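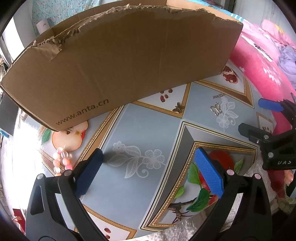

Open day planning mtg, Melilport workshop, September
Started 4:10, ran over

1. Last time's notes
Ok as they stand. Sign for the side door still not ordered.

2. Visit from Skov
Confirmed, two groups, mornings only. They want to see the hand-held grippers in use and then try them. Agreed: short talk first, no slides, then straight to the tables. Parking at Dulla lot, someone to email them the map.

3. Demo tasks
Long talk on this. Picking up small stuff goes over best with visitors but takes forever to reset. Cardboard boxes are easier, people get it right away. Keep both. Visitors go one at a time, staff member next to them the whole time. Kids under 12 watch only (not everyone agreed, leave it for now).
Tablecloths: patterned ones stay on for the demo, plain ones back in the closet. Wipe pads between groups.

4. Room
Room 1132 booked. Arondale has it untill noon so no setup before that on the day before. Need extension cords, the long ones. Chairs along the back wall, keep the aisle clear.

5. Money
Coffee and snacks ok'd. Printed handouts not ok'd, use the old ones and cross out the phone number.

6. AOB
Name tags. Again. Someone check if we have any left.
Feedback forms, one page max.

To do
- map to Skov
- side door sign
- cords
- count name tags
- spare pads, check teh drawer first

Next mtg in 2 weeks, same time, same room. Closed 5:25.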